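About Brenier

Brenier tests grippers, arms, wrist cameras and controllers for people who are about to spend money on them. We don't sell any of the above. We don't take a commission from anyone who does, and we return the demo units, usually with more scratches than they came with.

Most of our customers are small manufacturers, packing shops and kitchens that have been told a robot will handle "any object" and would like to hear from somebody with no stake in the sale. Often our answer is that the machine will handle some of their objects, slowly, if the light is good. A few have not enjoyed paying for that answer. Most of them come back.

How we started

Brenier began as the test bench of a packaging firm that bought the wrong gripper twice. The first had plenty of force and no way to get its fingers under a flat item. The second was gentle and dropped things on the return trip. Both had excellent demo videos. The bench stayed after the grippers were gone, other companies in the building started borrowing it, and in time the bench became the business.

We still keep that first gripper on a shelf in the front office. It holds the door open in summer.

What we test

Two-finger grippers make up the bulk of the work, with suction cups and soft fingers behind them. We also compare arms, which are harder to tell apart than the price lists suggest, and controllers, where the differences are real but tend to show up only after the first week. Cameras we test on the arm they'll be used with. A camera that does well on a tripod and badly behind a pair of black fingers has told us very little on the tripod.

Every hardware comparison uses the same 12 tasks. They are dull on purpose: pick up a bowl by the rim, move a cup without tipping it, take one item from between two others, set something down at the edge of a table. Customers can add tasks of their own, and we encourage it. Vendors can't take any away, although they ask.

Simulation, and how far we trust it

For years we did no simulation at all. We had seen too many rendered arms doing things that real ones wouldn't, and we said so loudly enough that changing our minds was embarrassing. What changed them was cost. A finger shape that can't reach the inside wall of a bowl in simulation is not going to manage it on the bench, and finding that out before the part is machined saves the customer a month.

So candidate fingers now go through Tamar, our simulated tabletop, before anything is bolted to an arm. Each one gets 1,000 attempts with the objects in changed positions. The tabletop has bowls, glassy things, dark things and a good deal of clutter, and the wrist view is rendered along with the rest so that we can see how much of the target the gripper hides from its own camera.
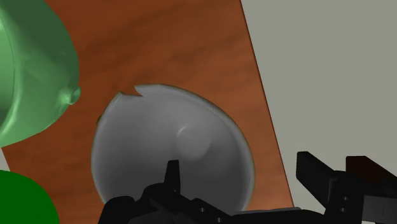 We use those results to throw things out. We do not use them to recommend anything, and you won't find a simulated success rate on the front page of one of our reports. Contact is the weak part. Friction in particular is a number somebody typed in, and a finger that holds a smooth rim beautifully at one setting will let go of it at the next. Rendered glass is a problem too. It is far more polite to a camera than the real material, and we have learned to treat any good score on a see-through object as unproven until the bench agrees.

When bench and simulation disagree, the report says so and the bench result stands. As of this writing we have 2,652 logged bench grasps that can be set beside a matching simulated one. Agreement is decent for misses and poor for slips. We would like it to be better, and we would rather print that sentence than leave it out.

Our reports

A report from Brenier runs long and has few adjectives. It lists what was tested, which firmware was on it, what failed and how. Failed attempts are kept on video, and the customer gets all of them, including the ones where the fault was ours. If we set a part up wrong, we run it again and leave the first run in the appendix.

We don't give stars or an overall score. We tried a score once, on a comparison between the Wutix and Tapia grippers, and both vendors quoted it as a win.

Who we work with

We take work from buyers first. Vendors may send us hardware before release, on the understanding that they pay the same fee and get the same report, and that they can't publish half of it. Several have walked away at that point. We also run a short course each March for plant engineers who want to do their own comparisons. It covers how to pick test objects, how to keep a log and how to read a payload figure with the proper amount of suspicion.

Visiting

The bench is open to customers by appointment. Bring the objects that give you trouble - the greasy ones, the bent ones, the ones the salesman moved to the other side of the table. Please don't clean them first. Closed shoes are required on the test floor, and parking is behind the building, next to the loading dock.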